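Husholm opens orders for its burger station kit

Jan 21, 2020

Husholm, the small maker of training kits for robot arms, has started to take orders for a new set called Olora. The set is meant for schools, test kitchens and workshops that already own an arm with a two-finger gripper and want a food task to practise on. The first deliveries are planned before the end of the month.

The kit has been on trial with Hubmann, a catering supplier which also runs short courses in kitchen automation. Hubmann used it for 19 days with two groups of learners. According to its course report, most learners could program a full burger without help after the third lesson, but placing the lettuce took them longer than all the other steps together.

Olora costs 302 euros without the arm. A smaller version, with one lane only, will be sold later under the name Ukesen, and its price is not yet decided. Both versions are delivered flat and need no tools to put together. The food pieces must be bought separately or prepared by the user.

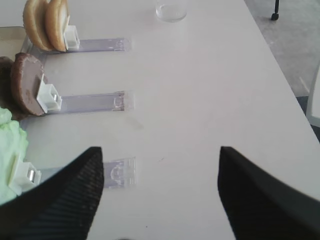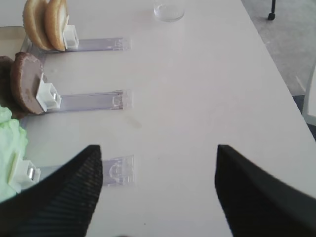
Husholm has kept the idea of the kit quite simple: every ingredient gets its own lane, and the arm must always take the piece from the same end. The clear strips lie side by side on a plain white table, with the buns on one, the patty on the next and the lettuce on the third, and each piece stands on its edge so that the two fingers can come down on both sides of it. A piece that lies flat is much harder to grip, and in the older kit from the same maker this was the most common complaint. The white block on each strip holds the food upright, and the user can move it when a different size of bun is wanted.

The strips themselves can be washed by hand in warm water. Husholm does not recommend a dishwasher, as the plastic may bend. In the trial Hubmann asked for a stronger hold under the strips, because on a smooth table they moved a little when the arm came in too low. The maker answers that the sets now on sale have rubber pads for this purpose – users of the trial sets can ask for the pads free of charge.

The program that comes with the kit is short and covers one burger only. It runs in some 90 seconds at the speed which Husholm suggests for beginners. More advanced users can change the order of the ingredients, add a second patty or let the arm wait for a signal between the steps. The handbook is in English and German, and a French text is in preparation.

It should be said that Olora is a kit for learning, and Husholm does not offer it for kitchens that serve guests. There is no food safety certificate, and the company has no plan to ask for one this year. For Hubmann this is not a problem, and the supplier has already ordered 3 more sets for its spring courses.

Orders are taken through the Husholm web shop. Schools can ask for a loan set for two weeks, and they pay only the return postage.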